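3.2 Storage of small items in shared workrooms

The second part of the study looked at where people put small personal items when they work in a room used by others. Earlier work on office storage has mostly dealt with paper and with large furniture. Keys, badges, cables and the like have had less attention, although they are the things that staff most often report as missing (Carré and Hamel). We treated an item as small if it could be closed inside an adult hand.

Participants were recruited at two sites, Drarnton and Davarport. A total of 205 people completed the first questionnaire. They were asked where they had last put down their keys at work, how long they expected to leave them there, and whether anyone else used the same surface. Answers were coded by two readers working separately, and cases on which they differed were settled by a third. The coding scheme had nine categories, from "carried on the body" to "left on an open surface." Bins, trays and drawers were coded separately, following Lefèvre, who found that people describe an open tray and a closed drawer in very different terms even when both hold the same things.

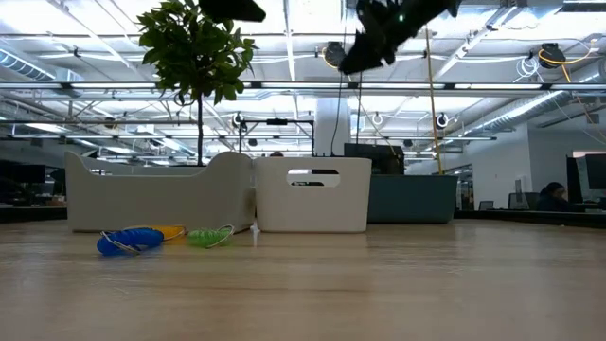 Figure 4. White plastic bins and coiled keychains on a wooden tabletop.

The questionnaire was followed by an interview with 30 of the participants, 15 from each site. Interviews were held in the afternoon, at the participant's usual place of work, and followed a fixed list of topics. Three themes came up in most of them. The first was reach: people preferred a spot they could get to without standing up. The second was sight. Several participants said they did not trust a container they could not see into from their chair, and two had stopped using a drawer for that reason. The third was ownership. Where a bin had no name on it, participants tended to treat it as common property – and to leave their own things beside it.

This last pattern was stronger at Davarport, where desks are not assigned. At Drarnton, most staff keep the same desk for a year or more, and unlabeled containers were usually taken to belong to whoever sat nearest. Joly describes a similar split between fixed and shared seating in libraries, but his sample did not include staff rooms.

Two limits should be noted. The questionnaire asked about the last occasion only, so habits that change over the day are not captured. Both sites also had lockers near the entrance, and participants who used them may have had fewer items with them at the desk. Locker use was recorded in the interviews but not in the questionnaire, and it is left out of the comparison in Section 3.3.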